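一千三百九十三遍之后，它学会了什么

在仓库里教机器人拿东西的人，和他们不太愿意细说的那些账

Siobhán Rafferty 一个班次要把同一类东西拿起来、放下去八十遍。她戴着操作手套，手里握一副与机器人夹爪同步的手柄，站在货架外侧。她往前送，夹爪往前送；她合拢手指，夹爪也合拢。每做完一遍，她按一下脚边的踏板，系统记下一条“示范”，然后她把东西放回去，换个角度，再来。

“像教小孩系鞋带，”她说，“只不过小孩系到第二十遍会烦，会跟你发脾气，你就知道他在想事情。这个不会。”

她受雇于 Cideck，一家做仓储拣选系统的公司。公司租下了 Plamham 镇边上一处旧配件库，把它改成采集场。这几年类似的地方开了不少，名字都差不多，叫数据中心的有，叫训练营的有，还有一家干脆叫学校。里面做的事情也差不多：雇人操纵机器人完成一件简单的活，把过程录下来，攒够了，喂给一个学习系统，指望它以后自己会干。

我去之前读过 Cideck 的宣传册。册子里有一句话，大意是机器人将“像人一样从经验中成长”。我带着这句话在那里待了两天，越待越觉得它可疑。

所谓经验

先说数字。Cideck 给我看的第一批数据叫 Fesulen，一共两千四百零三条示范，内容只有一项：从敞口的塑料盒里取出一件物品，放到托盘上。听起来很多。项目负责人 Kieran Madigan 在白板上给我拆开讲，讲着讲着，数就小下去了。

有一部分录像和关节数据对不上时间，作废。有一部分是操作员中途改了主意，手伸到一半又缩回来，这种最麻烦，因为系统分不清犹豫和动作，它会把犹豫也当成本事学进去。还有一部分是同一个人在同一个下午，对着同一个盒子做的，条条合格，放在一起几乎没有新东西。

筛完剩一千三百九十三条。

“一千三百九十三条好的，”Madigan 强调。他是个讲话很快的人，对“好”字咬得很重。我问他，好是谁定的。他说有标准。我问标准是谁写的。他说，他写的。

这并不是什么丑闻。总得有人来写。可是宣传册不会提到，机器人的“经验”在进入机器之前已经让人挑过一遍，而且挑的依据是一张两页纸的表格：动作是否连贯，物品是否落在托盘内，夹爪是否碰到货架。人从经验里学东西，往往靠的正是被这张表格划掉的那些：手滑了，撞了，东西卷在盒角里出不来，骂一句，换只手。

我把这个意思说给 Madigan 听，他没有反驳。他说下一批准备保留一部分失败后又补救成功的示范，单独打标签。“大家都知道要这么做，”他说，“问题是补救的样子太多，贴标签的人会打架。”

贴标签的人

贴标签的人叫 Bernadette Lynch 和 Decha Intarasuk，两人在隔壁小间里，面前各有两块屏幕。他们的工作是看录像，把每一条切成段：接近、对准、抓取、提起、移动、放下。切点差几帧，训练出来的动作就可能早松手或者晚松手。

Lynch 以前在一家印刷厂做校对，她觉得这活跟校对相似，都是盯着别人已经做完的事情找毛病。Intarasuk 不同意。他说校对有原稿，他们没有。“对准”什么时候结束，“抓取”从哪一刻算起，他和 Lynch 各标各的，头一个月有十五个百分点的条目对不上。后来开了几次会，定了规矩，以夹爪两指开始相向运动的那一帧为准。分歧少了。

少了不等于没有。我坐在他们后面看了一个多小时，碰上一条录像，操作员先合了一半，又张开，挪了挪位置再合。按规矩，抓取从第一次合拢算起。Lynch 认为这样标是错的，第一次合拢分明是在试探。Intarasuk 认为规矩就是规矩，试探不试探，画面里看不出来。最后他们按规矩标了，Lynch 在备注栏里写了一行字。我问备注栏会不会进训练，她说不会。

那一行字去了哪里，我后来问过三个人，得到三种答案。

手腕上的视角

外行来参观，总以为机器人看见的跟我们站在过道里看见的一样。差得远。Cideck 这套系统主要靠夹爪旁边的一只小相机，操作员的每一个动作，系统都是从那个位置看的。两根手指永远在视野里，离得近，显得粗大；要拿的东西反倒缩在远处，有时被盒沿挡住一半。

Maeve Tierney 负责采集场的摆放，也就是决定哪些盒子放哪层，里面放什么，今天歪一点还是正一点。她手里有一份清单，每天抽签换位置。她对这份清单的信心比 Madigan 小得多。

“你看这些盒子，”她说，“颜色一样，形状差不多，架子也是一种架子。我再怎么换，换来换去还是这一间屋。”她让我去翻原始画面，说看多了就明白，系统要认的东西在里面只占很小一块，剩下的大半是反光的钢和重复的蓝色。

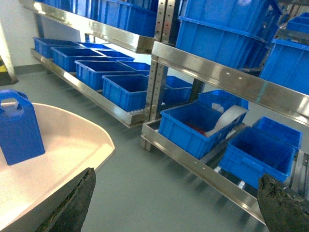 反光这件事

反光是 Tierney 的心病。货架的钢边擦得很亮，灯一照，高光顺着横梁拉成一长条，相机一动，它跟着动。人的眼睛早就学会不理它。学习系统没有这份教养，它只知道某种亮条出现的时候，操作员常常正往前伸手，于是有可能把亮条当成伸手的理由。

二月份他们做过一次小试验：把几盏灯调暗，别的都不动，让训练好的系统自己去取东西。Madigan 给我的说法是“性能有所下降”。Tierney 的说法是它在架子前面停住了，手指张着，停了很久，久到她去倒了杯茶。两种说法大概都对，写进报告的是前一种。

补救的办法是多采，在不同的灯光下采，必要时换一间屋子采。办法没错，只是每一次都得有人站在那里，从头握住手柄。Rafferty 告诉我，调灯之后她的活多了，工钱按条算，合格才算。我问她合格率高不高。她说暗的时候低，因为她自己也看不清盒底。

换句话说，系统最缺的那种示范，恰好是操作员最不愿意做的那种。我在 Plamham 问到的人里，没有谁觉得这是秘密，也没有谁打算先去改计价的办法。Madigan 说这归人事管。

卖给谁

Horgan 是 Cideck 的第一个客户，一家做维修零件分销的公司，仓库比这里大得多。双方签的是试用，为期一季。按 Cideck 的说法，系统到了那边只需“少量补充示范”。我追问少量是多少，Madigan 说要看现场。我又问，如果 Horgan 的盒子不是蓝的呢？他笑了，说颜色他们早就做过随机处理，拿软件把画面里的蓝换成别的颜色。

那反光呢？他说在做。

我并不认为这件事做不成。两天里我看见那对夹爪自己取出了不少东西，有几次动作相当利落，利落得像 Rafferty，连她习惯性往左偏一下手腕的小毛病都带着。Rafferty 自己先看出来的，站在旁边笑了半天。公司把这叫作技能迁移。她说，那我的左偏卖了多少钱？

我不认的只是“经验”这个词，用得太便宜。采集场里确实有经验，在 Rafferty 的手腕上，在 Lynch 的备注栏里，在 Tierney 每天抽的那把签里。进到机器里的，是它们经过表格、规矩和计价筛剩的一部分。这一部分也许够用，也许到了 Horgan 那边，头一个阴天就不够用了。Cideck 目前公布的所有成绩都是在同一间屋里测的，测试用的盒子和训练用的盒子摆在同一排架子上。我建议过换个地方测，Madigan 说排期里有，没给日子。

我走的那天下午，Rafferty 还差十五条满班。她把手套重新扎紧，踩了一下踏板，夹爪往架子那边伸过去。

（本文采访内容经受访者核对，截至2025年4月16日。）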